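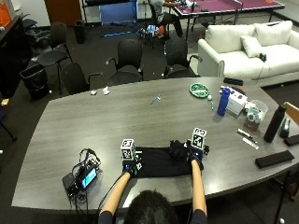
Jad Boutros
Writer and occasional mural helper

So the Drandari wall is finally happening! If you've been reading this blog for a while you'll know I have gone on (and on) about the long concrete wall behind the old Drandari bakery, the one that runs along the footpath down to the creek. Last night the city signed off on the design, and I walked home grinning like a fool.

For anyone new, the wall is going to become a memorial to the flood that came through the lower streets when my grandmother was a girl. There's never been anything down there to mark it. You get a small brass line on the side of the post office showing how high the water came, and most people think it's something to do with the gas company. My grandmother used to tap it with her cane when we walked past and say "that was my chin." She wasn't a tall woman.

The artist is Mechthild Lanz, who did the tile columns at Plindenano station. I was nervous when her name first came up, because I love those columns and a lot of people in town really do not. They're busy. They have fish on them. But her drawings for the wall are much quieter – a band of pale blue-gray ceramic that starts at ankle height by the bakery and climbs as you walk toward the creek, until it's over your head. You walk down into the water, basically. I stood in front of the sketch for ages at the open evening in May and had to go get a cookie to calm myself down.

There will be 843 tiles in the band, one for each household on the flood register. Each tile gets a street name and a house number pressed into it, no family names. That caused a big argument. Some people wanted the names, and I was one of them for a while, I'll admit it. Then a woman from Nimri Street stood up and said her family had been lodgers in a back room and weren't written down anywhere, and a list of names would leave them out all over again. I changed my mind on the spot. Her house number is going on there like all the others.

Now the money part, which is boring but people keep asking me at the grocery store. A tile costs $60 to sponsor. You don't get to pick a house, and your own name doesn't go on the wall, but it will be in the printed booklet if you want it there. As of this week 570 of them are paid for, which I think is pretty great for a town where the bake sale gets rained out every single year. The rest of the cost, meaning the groundwork, the lighting and the drain that has to be moved, comes out of the parks budget.

Oh, the drain. I could write a whole post about the drain. It sits exactly where the band is supposed to reach its highest point and it belongs to one department while the pipe behind it belongs to another. Mechthild drew three versions that worked around it, and I thought the second one was lovely, with the tiles parting a little like water around a rock. In the end they're shifting it over to the creek side, so we get the original design back. I'm still a bit sorry about version two!

A few things I don't love, to be fair. The lighting plan from Irix has lamps set in the ground pointing straight up, and I've walked enough paths with lamps like that to know you end up seeing spots all the way home. I wrote them a letter. I also wish there was a bench. The path is steep at the bottom and the people who care most about this wall are not young. There's a flat spot near the willow where a bench would fit just fine, and I wrote them a letter about that too – same envelope.

If you have anything from the flood at home, photos or letters or even a story somebody told you over dinner, the library is collecting copies for the booklet. They scan it while you wait and you take the original right back home with you. I brought in my grandmother's ration card, which has a brown tide mark across the bottom half, and the librarian and I both got a little quiet over it.

Sponsor forms are at the library front desk and at the bakery (the new one, on the square). Bring exact change if you're paying cash at the bakery, they get grumpy in the mornings.

Posted 25 October 2021
Filed under: Around town, The wall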